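Nastow gift wrapping project: progress to the end of February

Wrapping

We've had a cracking month! The Penov grant has now paid for 689 wrapped gifts, and the new purple is a real hit (we'd happily use it for everything). Against the silver it looks lovely, and the soft folds hide a multitude of creases.

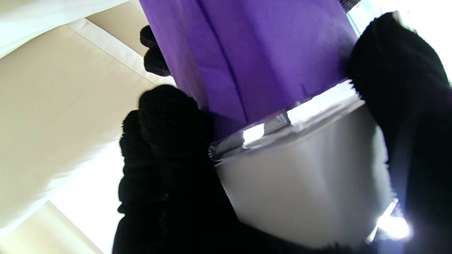 Money and materials

Of the 4000 pounds awarded, 2045 is spent, nearly all of it on wrapping from Storkarau. Ribbon came in 94 pounds under budget, so we'd like to move that across to gift tags, if you're happy with that.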